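Subject: Re: [storage] Slotted baskets, color order on the raised shelf

Emiliano Cuesta wrote:
> Do the Grerero baskets need a fixed order, or is color enough?

Color is enough for sorting small parts; order matters once labels go on. 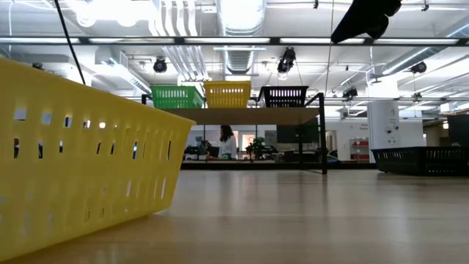

Our labels carry the bin number only, 27 and up. Left to right on the shelf we read green, yellow, black, and the list follows that.

Stock code is 522 for all colors.
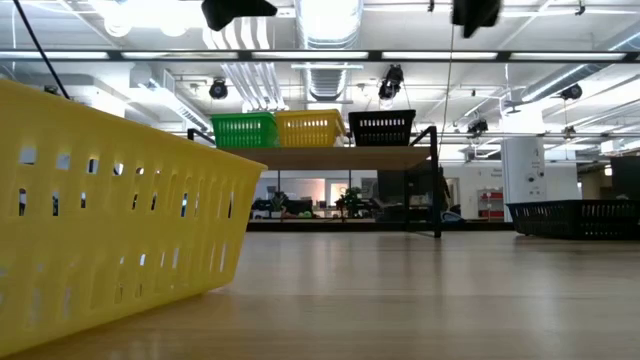
Lawal Yusuf asks whether slotted walls will hold washers. Under 300 per bag, yes - bagged, never loose. 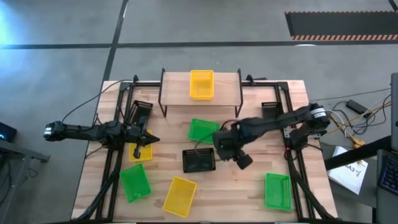

Returns go back by color. With three each of yellow, green and black, every color can cover incoming, checked and rejected parts.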